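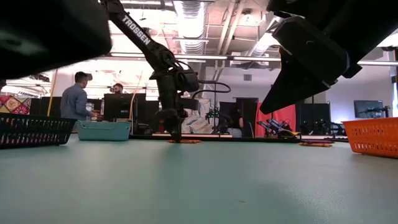 One reader writes that wax marks came off her kitchen table easily enough, but that the table has felt sticky ever since, and asks whether the cleaner or the wax is to blame. In most cases the cleaner is to blame. A product meant to dissolve wax leaves a film of its own unless it is rinsed off twice, and the second rinse is the one usually skipped.

Wax, Ink and Glue: Household Guidance
Skaleck Home Advice Service, Minmont
Revised 9 Aug 2019

The Service received 3,940 inquiries during the last reporting year, of which 146 concerned wax, ink or glue on furniture, floors and clothing. The advice below replaces the leaflet issued in May. It applies to ordinary household surfaces and should not be used on antiques, pianos or unsealed stone.

Before starting

Identify the surface first and the stain second. A method that is safe on sealed wood may permanently dull a painted wall. Test every cleaner in a spot that is normally hidden, wait ten minutes, and wipe it dry before judging the result. Do not mix products. Bleach in particular must be kept away from ammonia, vinegar and any cleaner whose label is missing or cannot be read.

Wax on hard surfaces

Lift thick wax with the edge of an old plastic card, held nearly flat. Metal scrapers are not recommended, even on glass. If the wax smears, place a bag of ice over it for a few minutes and try again. The thin layer that remains can be taken up with a soft cloth and a few drops of dish soap in warm water. Rinse with clean water, rinse again, and dry.

On sealed wood, work along the grain and keep water to a minimum. Stubborn color may be treated with a small amount of Bright soap paste on a damp cloth, rubbed lightly and removed within one minute. Bright is mildly abrasive and will take the shine off a glossy finish if it is left on or rubbed hard.

Painted walls

Start with a dry eraser of the kind used for pencil. If this has no effect, use a barely damp cloth and plain water, then dish soap. Flat paint marks easily and may have to be touched up whatever method is used. Tenants are advised to ask the landlord for the paint name before beginning - it is much easier to match a small patch than to repaint a wall.

Fabric

Scrape off what can be scraped. Place the fabric between two layers of plain paper towel and press with a warm, dry iron, moving to clean paper as the wax is absorbed. Printed paper must not be used. Treat any remaining color with liquid detergent, leave for 40 minutes, and wash at the warmest setting the care label allows. Check the mark before the item goes into the dryer. Wool, silk and anything marked dry clean only should be taken to a cleaner with a note of what caused the stain.

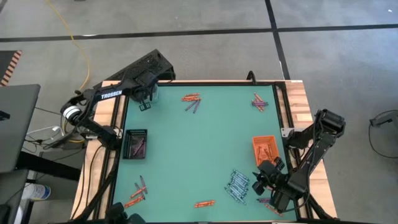

Prevention takes less time than any of the methods given above, and most of it concerns the table on which the work is done. Choose one surface for drawing and craft work and cover it. A cutting mat serves well for this purpose, provided that it lies flat and is kept out of direct sun, which will warp it. Crayons spread over a mat beside a couple of small baskets do little harm there; the same crayons on an upholstered chair or a heated floor are another matter. Return them to a basket at the end of each session and store the basket away from radiators. Mats should be washed in cool water only.

Ink

Water-based marker will generally come out with cold water if it is treated on the same day. Blot from the outside of the mark toward the center. Ballpoint ink needs rubbing alcohol, applied with a cotton swab and changed often. Open a window and keep flames away. Rubbing alcohol should not be used on shellac, acrylic sheet or leather.

Glue

White school glue softens in warm water. Allow it to soak for as long as necessary, then peel. Hot glue is best chilled and snapped off in one piece. For the gum left behind by labels, Brostico remover may be used on glass and glazed tile. Of the 82 readers who told us they had tried it on plastic, over half reported clouding, and the Service no longer suggests it for that purpose. Cooking oil is slower and safer there. Leave it on for an hour, wipe, and wash with soap.

Super glue on skin should be soaked in warm, soapy water and rolled apart gently. Do not pull. If the eyes or lips are affected, seek medical care at once.

Disposal

Cloths used with rubbing alcohol or solvent should be laid flat outdoors until dry, then placed in the trash. Oily cloths must never be left in a heap. Leftover remover is accepted at the Minmont transfer station in its original container, with the cap on. Wax scrapings go in the trash - they should not be rinsed down the sink, where they will harden in the trap.

Printed copies of this guidance are available at the Skaleck front desk and by mail on request.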